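Kitchen sink

A kitchen sink is a fixed basin used for washing dishes, rinsing food and drawing water for cooking. It is normally set into or under a counter and connected to a water supply and a drain. Sinks differ in the number of basins, the material, the way they are mounted and the depth of the bowl.

History

Before piped water reached most houses, dishes were washed in a portable tub or in a shallow stone trough that emptied through a hole in the outside wall. Water was carried in by hand, and the trough was kept shallow to save it. Stone sinks of this kind remained in use in country houses long after towns had been supplied with mains water.

Fireclay and cast iron sinks became common in the nineteenth century. Fireclay was heavy and chipped at the rim, but it could be scrubbed clean and did not rust. Cast iron was coated with enamel for the same reasons. Soapstone was used in places where it was quarried nearby, often with a drainboard cut from the same slab.

Pressed steel sinks spread in the twentieth century, along with fitted cabinets and continuous counters. Stainless steel was light enough to hang from a cutout in the counter, and it could be stamped with two bowls in a single sheet. In her history of the household kitchen, Tyyne Hakala links the spread of the double bowl to apartment building, where a single counter had to serve for washing, rinsing and food preparation.

Basin arrangements

A single basin gives the most room for large pots and oven trays. It is common in small kitchens and has also returned to favor in houses with a dishwasher, where little is washed by hand.

A double basin allows washing on one side and rinsing on the other. The two bowls may be equal, or one may be smaller and used for vegetables or for a disposal unit. A low divider, lower than the rim of the sink, lets a long pan rest across both bowls while keeping some of the separation.

Triple basins are found mainly in commercial kitchens, where local rules often require separate compartments for washing, rinsing and sanitizing.

Materials

Stainless steel is the most widely used material. It is sold by gauge, and a lower gauge number means thicker metal. Thin sheet is cheaper but dents more easily and is louder under running water, so many makers fix rubber pads or spray a coating on the underside. Brushed finishes hide scratches better than polished ones.

Enameled cast iron holds heat well and is quiet, but the enamel can chip when something heavy is dropped. Fireclay is similar in appearance and somewhat harder to stain. Composite sinks are made of crushed stone bound in resin and come in dark colors as well as white. Copper sinks darken with use and are usually left unpolished.

Mounting

A drop-in sink has a rim that rests on the counter. It is the simplest type to install and can be replaced without altering the counter, although dirt gathers along the rim. An undermount sink is fixed to the underside, so that crumbs and water can be wiped straight in. It needs a counter material with an edge that can be left exposed to water. A farmhouse sink, also called an apron-front sink, has a front wall that takes the place of part of the cabinet face.

Drainage

Each basin has a drain opening fitted with a strainer. In a double sink the two drains usually join below the counter and pass through one trap, a bent section of pipe that holds water and keeps sewer gas out of the room. Slow drainage is most often the result of grease that has hardened in the trap or in the horizontal pipe beyond it. If water rises in one basin when the other is emptied, the blockage lies after the point where the two pipes meet.

Use and care

A survey of household dishwashing by Maribel Ticona and Percy Echeverri covered 1,311 homes, of which 1,018 had a double basin. In 330 of the homes surveyed, the sink was used every day for tasks other than dishes and food, such as rinsing clothes or watering plants — uses the authors connect with the lack of a separate utility room.

Steel sinks are cleaned with mild detergent and a soft cloth, rubbed in the direction of the grain. Steel wool leaves particles that rust and mark the surface. Chlorine bleach can pit the metal if it is left standing. White mineral deposits around the faucet and drain can be removed with diluted vinegar — the area should be rinsed well afterward. 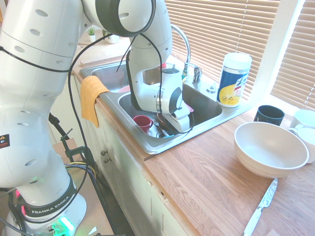

Enamel and fireclay should not be cleaned with coarse powders, which dull the glaze and make later stains harder to lift. Composite sinks tolerate more scrubbing, but pale ones may hold tea and coffee stains. Copper is washed with plain soap and dried by hand where an even color is wanted.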